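서랍 속 액세서리 정리한 날

목요일 오후에 드디어 화장대 서랍을 뒤집었어요. 미루고 미루다가 반지 한 짝 찾느라 20분을 날리고 나서야 결심했네요 ㅎㅎ 침대 위에 천 한 장 깔고, 부엌에서 민트색 소쿠리 하나 들고 와서 시작!

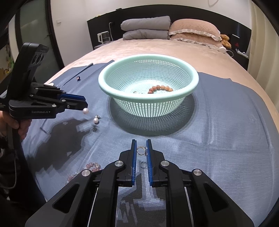

소쿠리가 임시 보관함

갈색 도는 주황빛 구슬 팔찌랑 은색 반지 하나가 먼저 소쿠리로 들어갔어요. 투명한 알 박힌 반지는 아직 천 위에 있고, 진주 귀걸이도 마찬가지예요. 테두리가 둥글고 도톰해서 자잘한 걸 담아 두기에 은근히 좋더라고요. 액세서리 전용 트레이를 살까 하고 Pesemine 장바구니에 몇 달째 담아만 뒀는데, 당분간은 소쿠리로 버텨 볼래요.

푸른 회색 천

침대 덮개가 누빔이라 작은 귀걸이는 골 사이로 쏙 들어가 버려요. 그래서 꼭 천을 한 겹 깔고 합니다. 은색도 진주도 푸른 회색 위에서는 눈에 잘 띄어요. 다 끝나면 네 귀퉁이를 모아 들고 살살 털어 보세요. 저는 예전에 이렇게 해서 귀걸이 뒷침을 건진 적이 있어요!

구슬 팔찌

제가 제일 아끼는 팔찌예요. Brullow에 여행 갔을 때 작은 가게에서 샀는데, 주인이었던 Hubert Pawlak 아저씨가 줄이 늘어나면 걸어 두지 말고 눕혀서 보관하라고 신신당부했거든요. 그 말을 듣고부터는 고리에 안 걸고 동그랗게 말아서 넣어 둬요. 여름에 흰 셔츠 소매 걷고 차면 진짜 예뻐요.

반지들

은색 반지는 비슷비슷해서 늘 헷갈려요. 알 있는 건 외출용, 민무늬는 집에서 막 끼는 용으로 나누기로 했어요. 과연 얼마나 갈지 모르겠지만요 (작년에도 같은 다짐을 했답니다). 끼기 전에 마른 천으로 한 번 닦아 주는 것만으로도 광이 꽤 살아나요.

진주

진주는 다른 것들이랑 섞어 두면 긁히기 쉬워서 따로 빼요. 저는 Nowakowski 초콜릿 상자에 솜을 깔고 넣어 뒀어요. 상자가 18칸짜리라 귀걸이를 한 쌍씩 넣으면 딱이에요. 빈칸이 아직 많은데, 채우고 싶은 마음이 스멀스멀 올라와서 큰일이네요. 향수나 헤어스프레이 뿌린 다음에 착용하는 것도 잊지 마시고요.

정리하고 나서

짝 없는 귀걸이는 버리지 않고 작은 봉투에 모아 뒀어요. 언젠가 가방 장식으로 만들어 보려고요. 안 쓰는 목걸이 몇 개는 동생한테 보낼 건데, 벌써 자기 취향이 아니라고 투덜대는 중이에요. 다음 정리는 스카프 서랍, 6월 안에는 꼭 할게요. 다들 액세서리 어디에 보관하시는지 댓글로 알려 주세요~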